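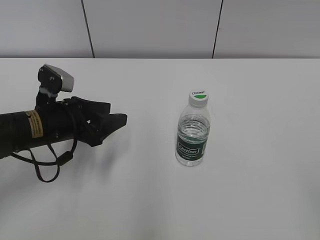
Can visitors press the start button themselves during the open day?
Anyone in a visitor group may press it, as long as one of our hosts is standing at the table and the arm has been sent to its home position first.

Ticket 581 — Pundholm open day, bottle demonstration
Opened: April 2023
Status: open, waiting on Moen

Hello all, and thank you for being so patient with us while we get the Dallance table ready for our visitors. We ran the pick-up routine 50 times before lunch and it stopped on 7 of them, each time with the same message, "target not confirmed", which is a pity when you have a row of schoolchildren waiting to see something move!

First I restarted the Plonik software and loaded the demo settings again. No change, I'm afraid. Then I went through the wrist camera settings and found the exposure had been left on automatic, so I fixed it at the value in the setup notes.

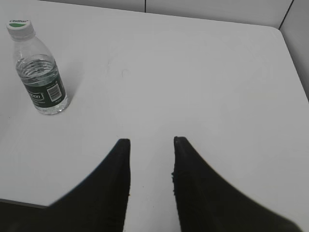
Wrist view: water bottle upright, gripper open.

After the exposure change I lowered the approach speed too, from 100 to 50 on the slider — it looks gentler for the little ones anyway. The message has come up once since then. Could somebody at Moen please look at the log I've attached and tell me whether the confirmation limit can be eased a touch? I'll leave the settings exactly as they are until I hear from you.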